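Home | Features | Interviews | Money | Work | Subscribe

The four-day week, and the woman who has stopped selling it

For three years she went from office to office telling managers that people could do five days' work in four. She was good at it. By her own count she gave the talk 200 times, mostly in hotel function rooms with bad coffee, and she was paid for nearly all of them.

Now she'd like some of it back. She agreed to meet me at a café behind the Trerkeck building on the condition that I didn't use her name, which made me wonder how much of a confession I was going to get. She says she still has clients who believe in it.

"I believe in it too, on a good day," she says. "What I don't believe in is the surveys."

The surveys were the backbone of her talk. The one she leaned on hardest had 2,648 responses and was put together by Onel, a consultancy that also happened to sell the scheduling software. I ask whether that bothered her at the time. She stirs her tea for a while.

"It was in the footnotes. I told myself that people who cared would read the footnotes."

And did they?

"One bloke in Geelong did. He asked who'd been left out, and I said I'd get back to him."

She never did. The people left out, she says, were the ones who had quit before the second questionnaire, along with anyone on a casual contract. At Prevero, a mid-sized packaging firm whose trial was written up everywhere, the office staff got their extra day and the dispatch crew got a longer roster to cover it. The write-up called this "flexible coverage". She has the slide on her laptop still and reads the phrase out in a flat voice.

I put it to her that this is an argument against doing it badly, and that plenty of workplaces seem to have managed it well. She half agrees. Her trouble is with the word "managed". In her experience a lot of the fifth day's work went home in people's bags, where it didn't get counted by anybody.

"You'd ask them in a focus group and they'd say they loved it. Then you'd ask what they did with the day off and they'd say, oh, caught up on emails."

I'm less sure than she is that this proves much. People on five days catch up on emails at night as well, and I've done it myself in the car park at netball. When I say so, she shrugs and says she's only telling me what she heard.

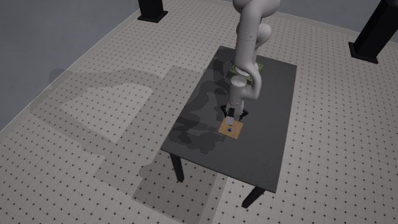 What the bosses wanted

The managers, she says, were rarely after happier staff. They wanted to stop losing people to firms that paid more, and a day off looked cheaper than a rise. At Sriwong, where she consulted for most of a winter, the offer came in the same month as a pay freeze. She had helped write the letter.

"I thought it was a decent letter. I'd probably write it differently now."

How differently? She thinks she would have put the freeze in the first paragraph.

She bristles only once, when I ask what she charged. It was the market rate, apparently, and I'm not going to get a figure. She works five days herself these days, doing payroll compliance for small businesses, and reckons she is home by half past five more often than she was when she was preaching the short week.

Would she take a four-day job if one came up? "At the same pay? Of course I would," she says. "I'd want to see the roster first."

Related
Is your rostered day off really off?
The long lunch: a short history
We read our own staff survey so you don't have to
Casual work and the sick leave gap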